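Search this site Go

Getting a robot hand to reach for a peg, in a booth made of white panels

I've put this off for ages, but people at the Riva workshop keep asking how I set up my practice table, so this is the whole thing in one go. The hand runs off a little control program I call Pudus (don't ask, it was late) and the job I've been teaching it is peg and hole: get the black peg, bring it over to the white block, pop it in. Sounds easy! It isn't, but the setup makes a massive difference.

Start with the walls. I used plain white panels and stood them round the back and sides of the table, joined along the edges with small clips. You can do it with cardboard, but mine sagged within 2 evenings and I gave up on it. Make sure you can fold a side back, or you'll be leaning over the top every time you drop something (I drop a lot of things).

Next, light. Put it overhead and keep it even. I had a desk lamp off to one side at first and the shadows sent Pudus completely potty, it kept going for the dark patch beside the peg.

Then set out your bits. Peg and its base towards the back, block with the hole well over to the right, and loads of bare table in between so the hand has room to turn. Clear away your screwdrivers, your tea, all of it.
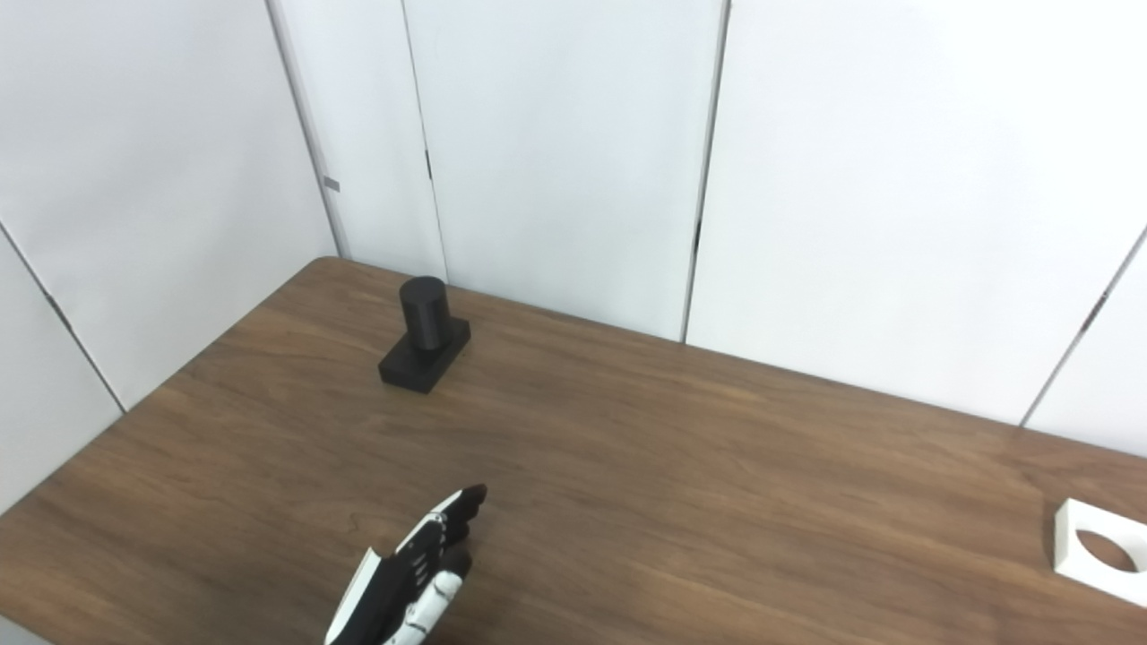 Fingers together, pointing towards the peg.

Keep the fingers closed up like that on the approach and only open them when you're nearly there. I used to open them from the start and the outside finger would clip the base and shove it sideways, very annoying.

For the first runs, go slowly. I set the speed to 26 per cent in the Herrera menu and left it there for 53 goes before I dared touch it. Between goes, turn the base a bit so it isn't always square to you, otherwise the program just learns one spot.

If the hand stops short, redo the table height before you fiddle with anything else. It's on page 2 of the Berisell settings, under "surface", and you have to press save twice or it forgets.

Next job is a second block with a tighter hole. I'll add the settings to this page once I've got some worth copying.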